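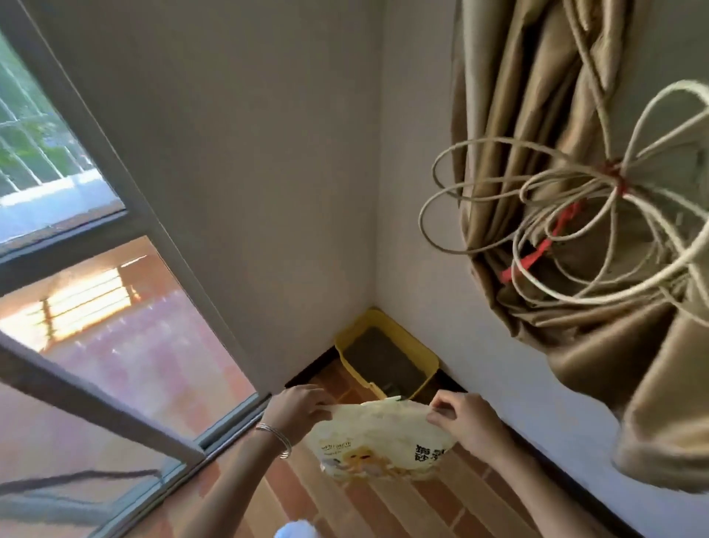 Bag over the yellow tray, corner by the two white walls.

24 February 2018

Right, gossip desk notebook, Redance project, my turn to write it up. The short version: the rumour tracker is nearly usable, and I have read far more about actors' holidays than is good for anyone.

We're still on the Woldegiorgis question (is she or isn't she seeing the drummer from Ilberg?). I picked it as our test story in August, when it looked like something that would be settled within a fortnight. Ha. The pile of clippings now stands at 2237 items, blogs and magazines together, and as far as I can tell only 65 of them contain anything that wasn't copied from somewhere else. The rest say "a source close to the actress" and then repeat the same dinner, the same car and the same grey coat!

Spent the morning on the matching script. It was treating "dating", "spotted with" and "stepping out with" as three separate claims, so one dinner got logged three times. I've lumped them together under "linked to" for now. Bethel thinks "spotted with" ought to stay on its own as a weaker claim, and she's probably right, but I wanted to see the chart before splitting things up again. Old word list is saved in the folder as list_old, please don't tidy it away.

The chart is lovely, by the way. There's a big spike after the Jendix awards do, where they sat two seats apart, then a long flat stretch, then a second bump when she took his name off her thank-you post. 214 pieces on the thank-you post alone. One of them ran to four pages and had an expert on fonts.

Things that went wrong:

- Two magazines put the wrong date on their web versions, so the follow-up appeared before the story. Fixed by hand. I don't want to do that again.
- The script thinks Ilberg is a person. It had him dating her as well, for most of the morning, until I added the band to the names list.
- Denials are being counted as fresh rumours. "She is not engaged" goes straight in under "engaged". Haven't touched this yet and it's the big one.

Amanuel had a good idea about the denials over lunch - tag the publicist's statement as its own kind of item, then hang every article quoting it underneath. That would cut the pile down a lot, and we'd see how many outlets print the rumour and skip the denial. He's got a rough version that works on one magazine. It fell over on the second one (curly quote marks, same as last time) but I like it.

Also tried reading a batch of 65 by eye to check the script, and the two of us disagreed on nine. Mostly the sarcastic ones. Amanuel takes everything at face value and I apparently take nothing at face value, so we may need Bethel to break ties.

Next: denials first, then put "spotted with" back as its own claim, then rerun the lot overnight and see if the second bump is still there. I half suspect it's one article and its cousins. Bethel, if you get in before me, the export is on the shared drive and the column called "heat" means nothing yet - ignore it.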